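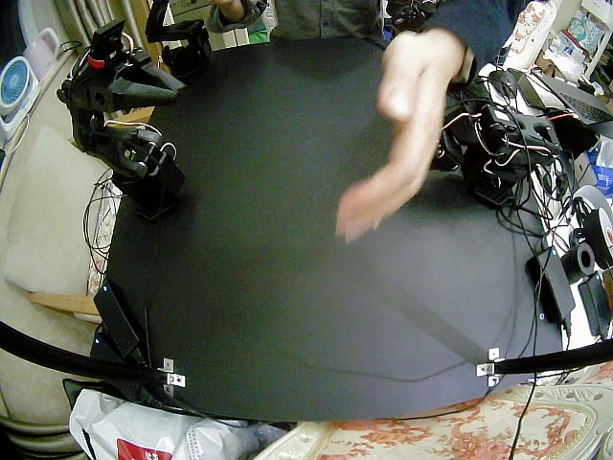 Two bench arms built from servo brackets, with a hand reaching over the table between them

Closed-stall fault

The closed-stall fault is a failure of small servo-driven grippers in which the gripper motor goes on pushing after the fingers have met. The motor cannot turn any further but still draws current, and its casing heats up. If nothing stops it, the servo shuts itself down or is damaged. On arms that share one supply, the fault can also pull down the voltage at other joints and cause an arm to sag or drop without warning.

The name was first used for a fault on the Trirnari two-arm bench kit, and most written accounts deal with that kit. The same behaviour can occur in any position-controlled gripper whose commanded closed position lies beyond the point where its fingers touch. It is also called over-closing or, among users of the Trirnari kit, a "hot jaw".

Background

The Trirnari kit consists of two arms assembled from metal servo brackets and fixed to a table, each ending in a two-fingered gripper. All the servos in one arm sit on a single daisy chain and take their power and commands from one controller board made by Nokside. The supply is 12 volts. Motion is programmed in the Trendis software, which stores a closed position and an open position for each gripper during calibration.

A servo of this kind has no sense of touch. It is told an angle and tries to reach it. When the fingers close on an object they stop short of the stored position, and the servo holds the difference as grip. This is how the kit grips things of different widths without a force sensor. With no object present, the fingers should meet at almost exactly the stored position and the motor should go quiet. The fault arises when the stored position and the real meeting point no longer agree.

Causes

The most common cause is calibration done by hand with the power off. The operator presses the fingers together, and the plastic or rubber parts give slightly. The software records the compressed angle as closed. From then on, every empty closure ends with the motor trying to repeat that squeeze, which it may do for as long as the arm is switched on.

A second cause is a change of finger. Users often fit a longer or thicker finger on one side, or one with a ridged face, and keep the old calibration. The fingers then meet early. The same thing happens more slowly if a finger works loose on its screws and turns inwards.

The third cause is a slipped servo horn. The horn is the toothed disc that joins the motor shaft to the bracket. If it is removed for repair and put back one tooth out, every stored angle for that joint is wrong by the same amount. An operator will usually notice this at once on a shoulder or elbow joint, where the arm stands at an odd angle, but on a gripper it can pass unnoticed because the fingers still open and shut.

Camera-based checks do not always catch the fault. A camera mounted at the wrist sees the fingers close, which is what they do in normal use, and the angle of overrun is too small to show. In poor light the contact point may be hard to make out at all.

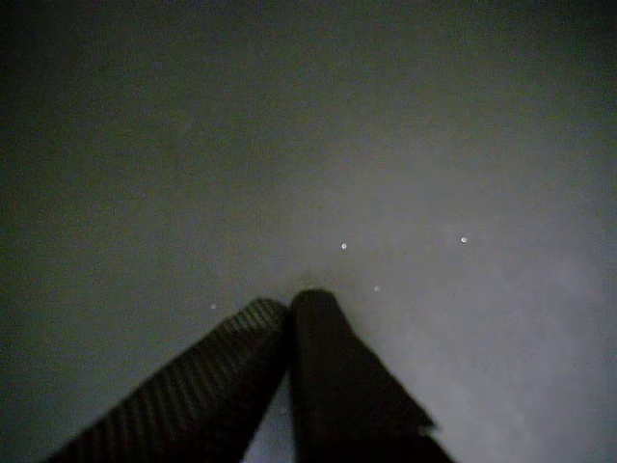
Gripper fingers with their tips close together, seen in low light

Course of the fault

In the usual case the first sign is a faint, steady hum from the gripper after it has shut. The temperature reported by the servo then climbs. On the Nokside board the reading is available at all times, but in early versions of Trendis it was shown only in a side panel that was hidden by default, and many operators never opened it.

What follows depends on the overload setting. With the setting on, the servo cuts its own torque after 2000 milliseconds of continuous overload and reports an error. The fingers go slack and anything they hold is released. With the setting off, the servo keeps pushing until it reaches its temperature limit. Some operators switched the setting off on purpose, as it also tripped during long holds on heavy objects.

The more serious form involves the shared supply. A stalled servo draws far more current than a moving one. If both grippers on a bench stall together while a shoulder joint is lifting, the voltage on the chain may fall below the level at which the servos reset. A servo that resets comes back with its torque off. The upper arm then falls under its own weight – a short distance, but enough to trap a finger against the table or against a bracket.

The Babaei incident

The fault became widely known after an incident at the Babaei teaching workshop, where several Trirnari benches were in use for a course in remote operation. On Tue 31 May a trainee was resetting small parts on the table between two powered arms. Both grippers had been left closed and empty since the previous exercise. When the left arm was told to return to its rest position, its shoulder servo reset partway through the lift and the arm came down across the back of the trainee's hand. The injury was bruising and a shallow cut from the edge of a bracket. It needed no hospital treatment.

The workshop at first blamed a loose power connector, which was replaced. The arm dropped again two days later with no one near it. Homa Akbari, the workshop's technician, then went through the stored controller logs for the bench and found that the drops followed long periods of high current at the grippers. The logs held 458 empty closures, and in 42 of them the gripper servo had gone into overload. The overloads began with a session in which new fingers had been fitted to the left arm.

Akbari reproduced the drop on purpose with the table cleared and the arm held over a foam block. It happened only when both grippers were stalled and a shoulder joint was under load. With either gripper open, the voltage stayed above the reset level.

The workshop's report was passed to Nokside in August. It included a written account by Pejman Jalali, who ran the course, of how the benches were used between exercises. He noted that trainees had been taught to leave the grippers shut, as open fingers tended to catch on sleeves and cables. This habit had been meant as a safety measure and was the reason the stalls lasted so long.

Response

Nokside issued new firmware for the controller board. It limits gripper current once the fingers have stopped moving, and it holds a reset servo at its last position where the supply allows. The firm also advised owners of two-arm benches to give each arm its own supply. It did not recall the boards already sold, on the grounds that the fault depended on calibration and could be avoided by setting the gripper up correctly.

The Trendis software was changed in a later release. The temperature panel is now shown by default, and calibration ends with an empty closure during which the software watches the current. If the current does not fall away, the stored position is rejected and the step has to be repeated.

Both changes were criticised by some users. The current limit weakens the grip on soft objects such as cloth, and several groups went back to the older firmware for that reason. Others held that the advice on supplies should have been part of the original kit instructions.

Prevention

Current guidance for the kit is to calibrate with a thin card between the fingers, so that the closed position is stored slightly short of full contact. The card is removed afterwards. Calibration is repeated whenever a finger is changed or a horn is taken off.

Between exercises the grippers are parked slightly open. Leads are tied back along the arm or routed off the edge of the table so that the fingers have less to catch on.

Hands are kept out from between the arms while the torque is on. This is the rule most often broken in practice, as objects on the table have to be put back after nearly every run and switching the arms off means waiting for them to be supported and homed again. The Babaei workshop fitted a foot switch that holds both arms still and opens the grippers, but does not cut the supply. It is a convenience and does not count as an emergency stop, since a reset can still occur while it is pressed. A separate switch on the supply lead is needed for that. An arm that loses power in a raised position will fall, so it is lowered or supported by hand before the supply is cut, except in an emergency.

Diagnosis

A gripper can be checked without tools. It is closed on nothing and left for a short time while the reported current is watched. A healthy gripper shows a brief peak as the fingers meet and then a low, steady figure. A gripper with the fault stays high. Opening the fingers by a few steps from the keyboard should make the hum stop at once; if it goes on, the cause is more likely to be worn gears or a failing motor.

Servos that have been stalled many times may show a dead spot near the closed end of their travel. These are normally replaced.

See also

Brownout (electricity)
Overload protection
Servo horn
Stall torque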